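Section 5. First pickup run (table and floor)

Read section 4 first if the arms aren't homed yet. Everything below assumes both Nistor arms are bolted to the base, wired, and answering in the Altomus console. Written for the Istthorpe shop build but should work at home too, if you have the floor space.

Updated July 17, 2020 – gripper force numbers changed, see step 6.

What you need

Table with open legs, so the arms can reach near the feet without banging a panel.
Dark flat mat for the tabletop. Gray is good. Shiny is bad, the depth view goes full of holes.
Light junk. Paper cups, plastic cups, a paper bowl, net bags, empty snack bags.
Honder power brick, the big one. The small one browns out when both arms lift.
A bucket or something for the finished stuff.

No glass. No full cups. No knives, even plastic ones, they slide out of the fingers.

Setting up

1. Put the mat down first, then push the items toward one side and the middle. Leave a good patch of mat bare. The planner needs somewhere to set things down and it will just stop if it can't find one.

2. Mix it up a bit. Some cups on their side, some bags crumpled. If every cup is standing nice and straight you'll get a great first run and a lousy second one.

3. Floor items go in reach of one arm only to start with. Two arms going for the same bag = bent fingers. Ask me how I know.

4. Cables. Run them along the floor and away from the gripper side, with slack at the elbow. Tape the run if people walk there. Then swing each arm through its full range by hand, power OFF, and watch the slack the whole way. Do this every time you move the base, not just teh first time.

CAUTION: Keep hands out of the work area once the green light is on. The arms don't feel you. The stop button goes where you can slap it without looking.

5. Power up. Brick first, then arms, then console. Wait for both arms to report ready. If only one does, kill power, count to 10, try again. Still only one – it's the connector at the shoulder, push it in harder.

6. Set grip force to 62 for bags and paper. Old guide said higher, ignore that, it crushed the bowls. Plastic cups can take more but leave it for now.

7. Set the lift pause to 1000 ms. Feels slow. Leave it. Foil bags sag after you grab them and the arm needs to see where the thing ended up.

Running a floor pickup

8. Pick the item in the console and hit Approach. The gripper should come in from above with the fingers open and stop just over the item. Not touching. If it touches, floor height is wrong, go back to section 4. Carpet is worse than hard floor for this, it squashes.

9. Step it down to the item with the small arrow. For an open bag, aim at the mouth and point the fingers down, one finger inside the edge if you can. Grabbing the middle of a foil-lined bag mostly gets you a handful of crinkle and then it slips. Other arm stays parked, open, clear of the table legs.

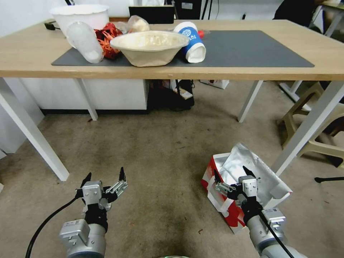 10. Close the gripper, wait out the pause, then lift. Short lift first, a hand's width or so. If it's still in the fingers, go on up.

11. Carry out and around the table leg, never straight up next to it. The elbow swings wider then you'd think and the planner only knows about the leg if you drew it in.

12. Let go over the drop spot. Open all the way. Half open and foil hangs on the fingertip.

Note: five clean pickups in a row before you touch the speed slider. Drop one, start the count over.

If it goes wrong

Fingers close on nothing – you're too high, or the bag edge folded away. Open, back off, approach again. Don't chase it sideways.

Arm stops halfway with a red light – overload, usually a snagged cable. Power off before you reach in.

Item shows up in two places in the console – camera got bumped. Redo the tag check, section 3.

Gripper chatters – force too low or a loose linkage screw. Check the screw first.

Shutting down

Park both arms, wait for the click, then console, arms, brick, in that order. Sweep up the bits. Crumbs get in the finger joints and they're a pain to get out.

Tabletop pickups and handing off from one arm to the other are in section 6.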